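Buscar en el sitio
Buscar
Inicio Opinión Casa Suscripciones

Opinión

Doblar menos

Viernes, 24 de abril de 2026

Compartido 69 veces · 11 comentarios

En mi casa hubo durante años una regla que venía de mi abuela: lo que sale de la lavadora se dobla entero, el mismo día, y se guarda en su sitio. Sábanas, camisetas, trapos, calcetines, paños de cocina, la funda de la tabla de planchar. Todo. Mi abuela doblaba incluso las bolsas de tela de la compra, en cuatro, y las apilaba en el cajón de abajo con el pliegue hacia fuera.

He cumplido esa regla hasta pasados los cuarenta. La dejé el verano pasado, en julio, y desde entonces he pensado en el asunto más de lo que merece.

Mi tesis es sencilla. Doblamos demasiadas cosas y las doblamos con un cuidado que la mayoría no necesita. Hay telas que ganan algo al doblarse y telas a las que les da igual, y tratarlas a todas del mismo modo es una costumbre que se come tardes enteras.

Las que ganan son fáciles de reconocer. Una camisa de algodón mal guardada hay que plancharla otra vez. Un mantel bueno, lo mismo. Las sábanas caben mejor en el armario si van planas, y el armario de mi piso tiene el fondo de un libro grande, así que ahí no discuto. Los jerséis se doblan porque colgados se deforman. Hasta aquí estoy de acuerdo con mi abuela y con cualquiera.

Luego está el resto. Las toallas pequeñas, los paños, las mantitas, los pijamas de niño, la ropa interior, los trapos de limpiar. Ninguna de esas cosas sale a la calle. Un paño de cocina con una arruga seca el mismo plato que un paño de cocina sin ella. A un pijama se le pasa todo en cuanto alguien duerme dentro.

Cuando dejé de doblar en serio esa segunda categoría, lo que hice fue comprar cestas. Ya tenía dos, una de mimbre que era de mi madre y otra de una tienda del barrio que cerró, Sadowski, donde vendían menaje y escobas. Añadí una tercera de la marca Nuvine, más baja, que cabe debajo del banco del pasillo. Una es para paños, otra para cosas de los niños y otra para lo que no se sabe. El sistema no tiene más misterio y no lo he mejorado desde entonces.

Para la cesta basta con un doblez. Se coge la tela, se dobla a lo largo hasta que queda estrecha y se deja caer dentro. Si el borde de abajo se queda arrugado, se queda arrugado. Antes lo habría deshecho y vuelto a empezar. Ahora me parece que una tela doblada así está terminada.

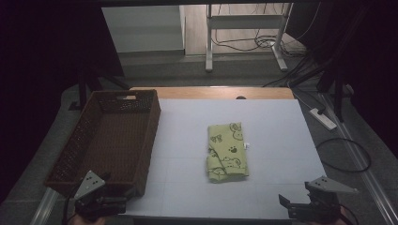
Rattana Mahawong
Columnista de Casa

La cesta de mimbre marrón, con su hueco en el extremo para agarrarla, y un paño amarillo verdoso con caras de animales y una huella negra. Con dos cosas así se puede explicar todo lo que defiendo. El paño está doblado en un rectángulo alto y estrecho, tiene el borde inferior algo arrugado y le asoma la etiqueta blanca por un lado. Según la regla de mi abuela, eso estaría a medias. Según la mía, lo siguiente es la cesta.

La etiqueta merece un párrafo. Mi abuela las metía hacia dentro al doblar, siempre, y si alguna asomaba lo consideraba una falta. Yo misma las he escondido muchos años sin preguntarme para qué. En una camiseta dentro de un cajón la etiqueta no la ve nadie, y en un paño dentro de una cesta, menos. Además, cuando asoma se lee a cuánto se lava, y eso me ha ahorrado más de una búsqueda con la tela en la mano delante de la lavadora.

Sé lo que se me puede contestar, porque me lo contestan en las comidas familiares.

La primera objeción es que el orden descansa la vista. Lo acepto. A mí también me gusta abrir un armario y ver pilas rectas. Pero una cesta cerrada por los lados descansa la vista exactamente igual, y lo hace sin pedir nada a cambio. Lo que hay dentro puede estar como quiera. El mimbre tiene esa ventaja sobre las cajas de plástico transparente, que fueron una moda y que obligan a tener ordenado hasta el interior del contenedor. Tuve cuatro de ésas, de la marca Clater, y las acabé regalando. Cerraban bien, no tengo otra queja.

La segunda objeción es la de la educación. Si los niños ven que en casa los paños se echan a una cesta, dicen, no aprenderán a cuidar sus cosas. En mi experiencia ocurre algo distinto. Mientras el doblado tuvo que ser perfecto, mis hijos no doblaban, porque cada vez que lo intentaban yo lo rehacía detrás. El pequeño dejó de ofrecerse con seis años. Cuando el nivel exigido bajó a un doblez y adentro, empezó a hacerlo otra vez, y hoy se ocupa de su cesta casi sin que haya que decírselo. Dobla torcido. A mí me sirve.

Creo que con muchas tareas de casa pasa esto mismo. La persona que las hace mejor acaba haciéndolas sola, y luego se queja con razón, pero parte de la causa está en el listón. En mi caso la causa era yo, y me costó verlo. Mi marido planchaba antes de conocerme. Dejó de hacerlo porque le corregí los cuellos durante un año entero.

La tercera objeción me parece la más seria. Doblar despacio puede ser un rato agradable. Hay gente que pone la radio, se sienta junto a un montón de ropa templada y se tranquiliza. Mi hermana es una de ellas y no tengo ninguna intención de quitárselo. Quien disfruta doblando trapos debe seguir doblándolos. Lo que discuto es que sea obligatorio para los demás y que se mida por ahí si una casa está bien llevada.

Porque se mide. Viví dos años en Pludthorpe, en una casa compartida con un cuarto de lavado en el sótano, y allí se aprendía mucho de la gente mirando las mesas. Había quien doblaba hasta los calcetines en forma de sobre. Había quien lo metía todo en una bolsa de deporte y subía. Yo pertenecía al primer grupo y juzgaba al segundo, en silencio, todos los domingos. Ahora me parece una manera bastante tonta de haber pasado los domingos.

También hay un negocio alrededor. Existen cursos para doblar, libros, plantillas de cartón, separadores de cajón. Vi hace poco un armario infantil anunciado con compartimentos para paños y mantitas, cada uno con su medida, por más de 2.000 euros. Una familia que compra ese mueble se compra también la obligación de mantenerlo, y la medida de los compartimentos no perdona: o la mantita va doblada en tres tercios iguales o no entra. A una cesta le da lo mismo lo que se le eche.

Reconozco que las cestas tienen sus problemas. La de mimbre engancha los tejidos finos, así que ahí no van medias ni nada de punto. Se llena de pelusa en el fondo y hay que vaciarla y sacudirla por la ventana de vez en cuando. Si se carga demasiado, lo de abajo no vuelve a ver la luz: en la nuestra apareció un babero de cuando el mayor tenía meses. Y conviene que sea rectangular. Las redondas quedan bien en las fotos de las revistas y desperdician las esquinas de cualquier estante.

Otro punto práctico. La cesta tiene que estar cerca de donde se usan las cosas, y no cerca de donde se lavan. La de los paños vive en la cocina. Durante semanas la tuve en el lavadero y el resultado fue que secábamos los platos con papel. La moví tres metros y se arregló.

El sitio donde se dobla importa menos de lo que yo creía. Siempre lo había hecho en la cama, inclinada, y acababa con dolor de espalda. Ahora lo hago en una mesa a la altura de la cadera, de pie, con la cesta al lado izquierdo y la ropa delante. Soy diestra. Supongo que a los zurdos les irá mejor al revés.

Me preguntan si mi abuela ha visto las cestas. Murió hace tiempo. Mi madre sí las ha visto, y la primera vez sacó todos los paños de la de la cocina, los dobló en la encimera y los volvió a meter en la misma cesta, de canto y por colores. Quedó precioso. A los tres días estaban otra vez como siempre y los platos se habían secado igual en ambos periodos.

No propongo abandonar la casa ni presumir de desorden, que es otra moda y bastante cansada también. Sigo doblando las sábanas con cuidado, y las bajeras ajustables me salen razonablemente bien después de muchos intentos. Las camisas las cuelgo en cuanto salen. El mantel de lino de mi madre se plancha, se dobla y se envuelve en papel. Son cosas en las que el trabajo se nota después.

Pero una tela con gatitos o con perritos, que mañana va a estar otra vez en el suelo o en la lavadora, necesita un doblez y un sitio. Si alguien quiere darle tres, adelante. Yo he dejado de dárselos y no he vuelto a planchar un trapo desde julio.

11 comentarios · Compartir

Reciba nuestra selección de Casa cada semana en su correo. Introduzca su dirección. Al suscribirse acepta la política de privacidad.

Utilizamos cookies propias y de terceros para mejorar su experiencia de navegación. Aceptar Configurar Rechazar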